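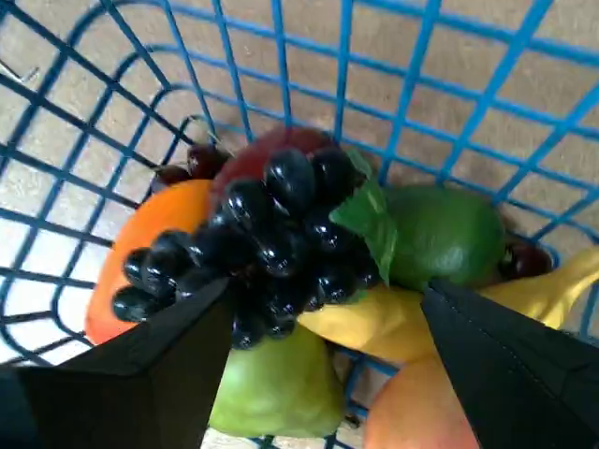
Still life is my favorite unit of the whole course, and we start with light! Before you draw a single outline, squint and find the brightest spots. Shiny skins make this easy: on black grapes the highlights are small, hard and white, so leave bare paper for them from the start. Give this first study 45 minutes.

Next, cast shadows. They are darkest right where a thing touches the table and get softer as they move away (I could talk about this all day).
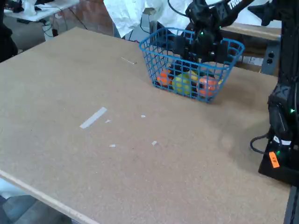
Keep your pencil on its side and build the tone up slowly, in 5 light layers.
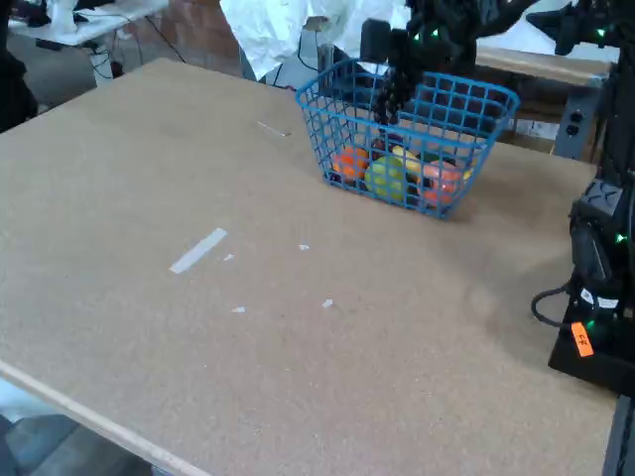
Week 2: Color

Mix your darks from blue and burnt sienna and leave the black tube at home. Bring Kuvero paper, the 34-sheet pad.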